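Borrowed Living Rooms Put Gripper Pads to the Test in Prado

12 Jan 2022
By our staff reporter

If you have ever tried to pick up half a melon in plastic wrap with a pair of salad tongs, you already have a fair idea of what the people at Rarness have been doing with their days since September, and you may also have some sympathy for them. The small testing shop on the north side of Prado has spent the fall and a good part of the winter comparing finger pads for robot grippers, and it has done most of that work in ordinary homes around town, on dining tables and kitchen counters and now and then on whatever surface the family was willing to clear off.

The question they were asked to answer sounds like a modest one. Zemex, which builds a light kitchen arm for people who have trouble with their hands, wanted to know which of two pads to put on the fingers before it settles on a final design. One is a blue pad with ridges across the inner face. The other, sold under the name Brillow, is smooth and soft and a little thicker, and it gives when you press it, something like a good eraser. Both bolt onto the same two-fingered hand. Both cost close to the same amount. On the bench, with blocks and bottles, they had come out so nearly even that the engineers couldn't agree, and so the whole matter was handed over to Rarness with a request to try it on groceries.

For the home sessions the crew left the arm itself at the shop and carried hand-held grippers, the kind you squeeze with your own fingers, fitted with the same pads that would go on the robot. It is a much easier thing to bring through a front door, for one, and it lets you get through a great many pickups in an afternoon without waiting on a motor. 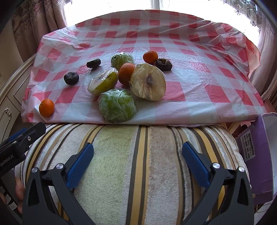 A home, as the crew will tell you at some length if you give them the chance, is a very different place from a bench. The light comes in sideways. The table is lower than you'd like, or there is a sofa pushed up against it and you end up leaning over the cushions all afternoon. Things roll. And people keep their food in all sorts of conditions, whole and halved and wrapped up for later, so a pad that does beautifully with a clean, dry apple may not be much use to the person who wants the other half of yesterday's lunch.

So the test list was drawn up from what families told Rarness they had sitting around. Citrus was on everybody's list. Then there were the soft things, the wrinkled things, and a long list of leftovers under plastic film. Each pickup was written down as held, slipped or dropped, with a separate mark if the peel or the wrap was damaged, and each item was tried with both pads before anyone moved on to the next one. There was a good deal of friendly argument over what separates a slip from a drop. The rule they finally settled on was that if it left the fingers it was a drop, even if somebody caught it.

The tally at the close of the home sessions stood at 433 pickups, and the report that went to Zemex last week runs through them room by room. It's a nice piece of work to read, if you like that sort of thing (I do, I'm afraid, and I read all of it over two cups of coffee). I won't try to repeat it here, but the broad findings are easy enough to pass along.

On whole fruit with the peel on, the two pads were as hard to tell apart as they had been on the bench. The ridges seemed to settle into a rough peel nicely, and the Brillow pad simply wrapped itself around whatever shape it met. The testers liked the feel of the Brillow a bit better - it is a forgiving thing to squeeze with - but they were careful to say that a feeling in the hand isn't a result, and they didn't score it as one.

Small, dry, shriveled items went to the ridged pad, and not by a little. The smooth pad needed a much firmer squeeze on those, and a firmer squeeze is just what you don't want when the next thing on the counter might be a ripe pear. The report suggests that a future controller could be taught to squeeze differently for different foods, but it also points out, very reasonably, that Zemex asked about pads and not about controllers, and leaves it there.

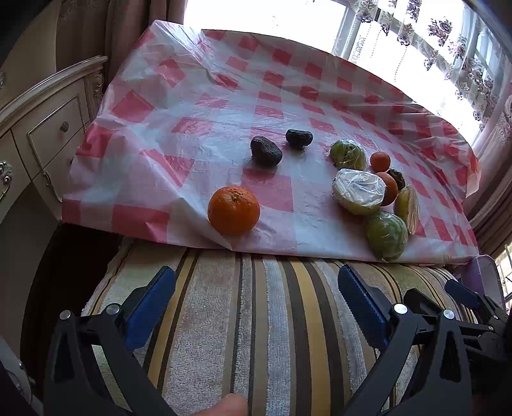
Plastic film was where the two pads really parted ways, and it's the section of the report that has people at Zemex talking. Film slides over the food underneath it, so you can have a fine, solid hold on the wrap and hardly any hold at all on the thing inside. When the wrap is pulled tight and wrinkled, like it is on the pale piece in the middle of that cluster, the creases give small teeth something to bite against, and the blue jaws with their ridged inner faces are about as well suited to it as anything the crew has tried. A big tangerine sitting out near the front edge of the cloth, with plenty of room on every side, is a far kinder job for either pad. The trouble comes when wrapped and unwrapped pieces are huddled together, and the fingers have to find their way in between them before they can close on anything.

Rarness set aside 80 of the pickups for wrapped food alone, and in that group the ridged pad dropped less and slipped less, in every home they visited. It did come with one black mark against it. On thin film pulled over a soft cut face, the teeth sometimes left a row of tiny nicks, and a couple of the families were not thrilled about that, seeing as the whole point of the wrap is to keep the air out. The Brillow pad left the film alone entirely. It just couldn't always lift what was under it.

There is a passage in the report on tablecloths, too, and I was glad to see it. A plastic cloth with creases in it is a tricky surface for a gripper. Come in too low and the fingertips catch a fold and drag it along, and then everything on the table takes a short trip to the left. Come in too high and you pinch the top of the fruit and it pops out like a wet bar of soap. The testers found that both pads suffered the same way here, and their advice was to angle the fingers inward a little more at the tips, which is a matter of the linkage and has nothing to do with the pad. Zemex has told us it will look at that for the next round of hands.

The crowding problem got its own set of trials as well. With a single piece of fruit out in the open, the fingers can come in wide and close at leisure. With neighbors pressed up on both sides, the thickness of the pad starts to matter a great deal, and here the Brillow's extra padding worked against it. More than once it nudged a neighbor before it had touched the thing it was after. The report recommends that if Zemex does prefer the softer material, it should ask for a thinner cut of it and run the crowded trials again before making up its mind.

So which pad goes on the arm? For now the answer is the ridged one, with the teeth rounded off slightly to go easier on the film. A first batch of the rounded pads is on order, and Rarness will be taking them back out to several of the same homes once they arrive, with the same list of foods and the same score sheets. The arm will be going along this time. That will make for slower afternoons, and the families have been warned to expect some noise and an extension cord or two across the rug.

Zemex has not set a date for the finished arm. The company says it would like to see it in a few kitchens in the Prado area before it goes any farther afield, and it is keeping a list of households that might be interested in trying one. You don't need to know anything about robots to get on it. A table that isn't too precious and some patience with questions about your refrigerator should do nicely. The sign-up sheet is at the front desk of the Rarness shop, and the desk is open mornings.

Comments

pepperplant
My mother has bad arthritis and wrapped food is the worst thing for her, even worse than jars. So happy to see that somebody is testing on leftovers and not just on apples! I'm going to put her down on the list whether she likes it or not.

northside_tinkerer
Would have liked to see the actual numbers for each pad on the film trials. Is the full report going to be posted anywhere? Also wondering how fast the ridges wear down. I had a ridged pad on a hobby gripper and the edges went round in a couple of months of use, which I guess is what they want anyway, lol.

quiltingbee
They should try an egg.

old_mill_road
We were one of the homes. Very polite people, and they put the table back exactly as it had been. I will say that the smooth pad felt much nicer in the hand, and I was rooting for it. The thing with the creases in the tablecloth is absolutely true, we had it bunch up on us several times.

pepperplant
@old_mill_road did they tell you what to leave out for them or did they just use what you had?

old_mill_road
@pepperplant Some of each. They brought a bag of things along and we added what was in the fridge.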